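3.2 Building the hand-held gripper in a shared workshop

The second version of the tool was put together over one long winter at Fliranach, the shared workshop where three of us already had benches, and we would like to describe that build in more detail than is usual. We had a good deal of trouble following the hardware sections of other people's papers when we started, and many of the things that cost us an evening were small matters of screws and glue that had been left out. Readers who only want the results may go straight on to Section 4 and will miss nothing they need there.

The design goal was modest. We wanted a gripper that one person could carry in one hand, squeeze with an ordinary trigger, and mend on a kitchen table with the tools that most households own. The first version, drawn by Hugo Perrin, met the first two of these wishes but not the third, as the trigger spring sat behind the finger carriage and the whole front had to come off before anybody could reach it. For the second version Noémie Fehr turned the carriage round, so that the spring now sits under a small cover held by a pair of screws. It made the body a little longer, and we argued over that for some time, but we have not regretted it.

The fingers are the soft, ribbed kind that bend around whatever they press against. We printed them on the workshop's Bametti machine, an elderly thing that is much loved and rather slow, in a flexible filament that must be kept dry. Our first batch was printed during a wet week with the spool left out on the bench, and the ribs came out stringy and tore at the root. After that the spool lived in a sealed tub, and the machine was given an easier time of it with a lower speed and a wider nozzle. Over the whole build we printed 30 fingers and kept 17 of them, the rest going to poor bonding between layers or, in a few sad cases, to an enthusiastic hand with the trimming knife.

Each finger is fixed to a stiff plate, and it is the plate that is bolted to the carriage. We had at first tried to bolt the finger on directly, and would not recommend it – the soft material creeps under the washer, and after an afternoon of use the tips no longer meet. Perrine Besson suggested the plates, and she also made the paper drilling guide that we still use. It is worth tightening the bolts with the gripper closed on a piece of card, as the tips then settle into line by themselves.

The camera sits above the body on a short bracket and looks forward over the fingers through a very wide lens. Getting the height of this bracket right took four attempts. Too low, and the plates hid most of what was being picked up; too high, and the tool became top-heavy and tiring to hold. We settled on a height of 79 mm, measured from the top of the body to the centre of the lens, and Figure 4 gives the view that results, with both fingertips in sight and plenty of the table beyond them.

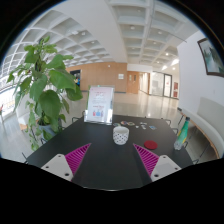 Figure 4. View from the camera of the hand-held gripper, fingers open, with a small spotted cup just beyond the tips.

A wide lens has its price, of course, and tall things near the side of the view seem to lean. We considered straightening every picture before training and did so for a while, using a short script by Narendra Solanki, but the straightened pictures threw away much of the outer part of the view and we missed it more than we had expected. In the end we left the pictures round and let the learning method cope with the bending. The calibration was still done properly, with a printed board, and we repeated it each time the bracket had been taken off.

A word should be said about wear. The plates have given us no trouble at all, the trigger needs a drop of oil now and again, and the fingers are best thought of as something one replaces. We keep a spare pair in the lid of the carrying box, already bolted to their plates, and changing them over is a matter of minutes once one has done it a few times. The drawings, the drilling guide and the print settings we ended up with are all in the supplementary material, together with Noémie's notes on the trigger, which are longer than this section and a good deal more cheerful.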